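第七章　鞋类的收纳与小型层架的使用

学习目标
学完本章后，应能够：
说明一体成型拖鞋与缝制鞋在存放要求上的差别；
测量单双鞋的占位尺寸，并据此核算层架的有效容量；
区分层架的板面、框架与连接件，按顺序完成紧固检查；
为一个住户编制鞋类存放登记表。

7.1　问题的提出

前面各章讨论了衣物、寝具和纸质文件的存放。鞋类与这些物品有一个根本差别：鞋不能折叠，外形基本固定，所占空间在很大程度上由鞋面和鞋带的高度决定。宽带式拖鞋属于其中较简单的一类，结构少，重量轻，适合作为练习的起点。 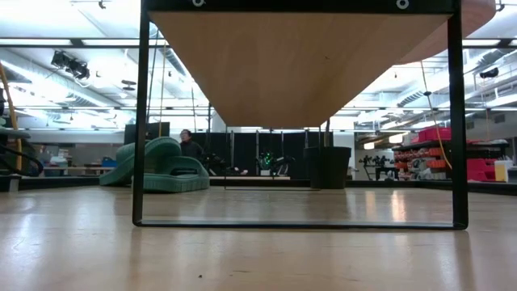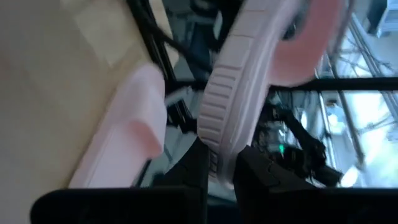 初学者整理拖鞋时，常把注意力放在鞋底的长度上，忽略带面隆起的高度。拖鞋平放时，鞋底厚度与带面弧度叠加，形成该物品的最大高度；侧立时，最大高度由鞋底宽度决定，鞋长仍沿水平方向延伸。两种放置方式所需的层高不同，所需的面宽也不同。在动手移动物品之前，应先确定采用哪一种方式，并在同一层内保持一致。

本章所用的基本数据取自Osia住宅区的入户调查。调查由Brynhildur Sveinbjörnsson主持，共登记鞋类3554双，登记项目包括鞋型、鞋长、最大宽度、最大高度和存放位置。调查不记录品牌与价格。原始表格的格式见本章附表一，读者完成习题时应沿用同一格式。

7.2　术语

占位长度：鞋尖至鞋跟在存放面上的投影长度，单位为毫米。成双并排、鞋尖朝向相同时，取两只中较大的一个数值。

占位宽度：一双鞋并排放置时，外侧两边缘之间的距离，包括两只鞋之间的间隙。

占位高度：存放面至鞋体最高点的垂直距离。宽带式拖鞋的最高点一般在带面中部；有后跟的鞋，最高点可能在后帮。

净层高：下层板上表面至上层板或横杆下缘的垂直距离。计算时以最低的障碍物为准，板下若有横杆，应从横杆下缘量起。这一点在实测中最容易出错。

有效面宽：层板上可用于放置物品的宽度，扣除立柱、圆角和凸出的紧固件所占部分。

取放余量：为手部进入层架预留的高度。本书统一取27毫米，供平放取鞋时使用。侧立存放时，手从鞋的上缘夹取，余量应另行测定，方法见7.6节。

7.3　鞋的分类

按存放要求，本章把室内外常用的鞋分为四类。

甲类为一体成型拖鞋。鞋底与带面由同一种材料制成，没有缝线。此类鞋不吸水或吸水很少，清洗后沥干即可入架。底部沟槽容易夹带砂粒，入架前应检查，并用软刷沿沟槽方向清除。

乙类为组合式拖鞋与凉鞋。带面与鞋底分别制作，以胶粘或缝合方式连接。连接处不宜长时间受力，存放时不得把其他物品压在带面上。

丙类为低帮缝制鞋。鞋体有内衬，穿着后内部含有湿气，应在通风处放置一段时间后再入架，不得直接放入密闭的箱内。

丁类为高帮鞋与靴。此类鞋的占位高度大，靴筒容易倒伏，本章不作讨论，有关内容见第九章。

同一只鞋有时难以归类。外观上看不到缝线的拖鞋，带面仍可能是粘接的。判断时应查看带面与鞋底的交界处；无法确定时，一律按乙类处理。

7.4　小型层架的构造

家庭中使用的小型层架，多数由板面和金属框架两部分组成。板面承受物品的重量，并把荷载传给横杆；横杆通过连接件把荷载传给两侧立柱；立柱再传至地面或桌面。立柱下端有时由一根底杆相连，构成闭合的矩形框。闭合框的横向刚度高于四根独立的立柱，同时底杆与地面的接触长度较大，对地面平整度的要求也随之提高。

检查层架时，应从下方观察板面。多数缺陷出现在板的底面和连接部位，从上方看不到。常见的缺陷有以下几种：紧固件松动；板边开裂；框架焊接处变形；底杆不在同一平面内。

Tesasix型练习架是本课程的标准器材，每组领用一件。领取后应先作空载检查，再作负载检查。空载检查的步骤如下。

第一步，把练习架放在平整的台面上，用手轻压板面的四个角，观察底杆是否翘起。

第二步，逐个检查横杆处的紧固件。用手能够转动的，记为松动，用配套扳手拧至不再转动为止。不得使用加长手柄。

第三步，用直角尺检查立柱与台面的夹角，四处均应测量。

第四步，在登记表上写明检查人和检查结果。有缺陷未排除的，不得进入负载检查。

负载检查时，把2000克砝码放在板面中央，静置后重复第一步和第三步。前后两次测得的夹角有差异的，应退回器材室。

7.5　容量的核算

层架的容量不能用板面面积除以鞋底面积求得。鞋底前后两端为弧形，并排时边缘之间存在无法利用的空隙，带面也可能向外突出，使实际宽度大于鞋底宽度。正确的方法是逐双量取占位宽度，再与有效面宽比较。

设有效面宽为W，单双占位宽度为b，相邻两双之间的间隙为s，则一层可放双数n应满足：

n·b＋（n－1）·s ≤ W

式中n取满足条件的最大整数。各双宽度不同时，应以各双宽度之和代替n·b。间隙s由使用者选定，甲类可取零，丙类不得取零，以保证通风。

高度条件单独校核。设净层高为H，最大占位高度为h，取放余量为c，则应有：

h＋c ≤ H

高度条件不满足时，有两种处理办法：改变放置方式，或把该双移至顶层。顶层上方没有层板，一般不受净层高限制，但放置较高的鞋会使重心上移，在轻型层架上应避免。

Steinar Frandsen在Paewai实训室的课程中采用了另一种校核方法，先用硬纸裁出与各双占位尺寸相同的纸片，在板面上试排，再放置实物。该方法不需要计算，适合鞋型混杂的情形。它的缺点是纸片只反映平面尺寸，高度条件仍须另行校核。

7.6　放置方式的比较

平放、侧立和交错是三种基本方式。

平放时，鞋底全部接触板面，鞋体稳定，带面不受侧向力。这种方式占用面宽最大。对于乙类鞋，应优先采用平放。

侧立时，鞋底外缘接触板面，两只鞋的底面可以相对或相背。底面相对的放法使沟槽中的残留物不与其他鞋的带面接触，但两底之间不易通风，尚未干透的鞋不应如此放置。侧立的鞋容易滑倒，末端应有立柱或挡板支承。

交错放置时，一只鞋尖朝前，另一只鞋尖朝后，利用前后宽度的差异缩小占位宽度。鞋底前后宽度相近的拖鞋，采用交错放置收效很小。

侧立存放的取放余量按下述方法测定：把一只鞋侧立于板面，以拇指和食指夹住鞋的上缘，垂直提起至底缘离开板面，量取手背最高点与鞋上缘之间的距离。重复测量后取最大值。测量时不得倾斜提起，倾斜会使所得数值偏小。

放置时还应注意成双管理。一双鞋在任何时候都应处于同一层、同一方向，不得以空间不足为由分置两处。移动其中一只进行清洁或检查时，另一只留在原位，作为归位的标记。

7.7　登记

登记表每双占一行，按从上到下、从左到右的层架位置填写。填写内容包括编号、类别、颜色、占位尺寸、放置方式和备注。颜色栏使用常用色名，如粉色、深绿色，不使用商品色名。同一住户有多双同色拖鞋时，在备注栏中写明区别特征，例如带面宽窄或底纹形状。

Getside登记格式把尺寸栏分为三列，本章予以沿用。未测量的栏目应填横线，不得留空，也不得填零。

习题

一、某层架有效面宽为W，需放置甲类拖鞋与丙类鞋各若干双。写出间隙取值不同时的宽度条件，并说明两类鞋应集中放置还是相间放置。

二、取一双宽带式拖鞋，分别测量平放与侧立时的占位长度、宽度和高度，按附表一的格式填写。

三、净层高应从横杆下缘量起。试说明从板底量起会给高度校核带来何种误差，误差的大小由什么决定。

四、对本组的练习架作一次空载检查，记录松动紧固件的位置。

五、用纸片试排法与计算法分别求同一层板的可放双数，两种结果不一致时，说明应采用哪一个。

7.8节起讨论多层架的组合与靠墙固定，学习前应完成习题二和习题四。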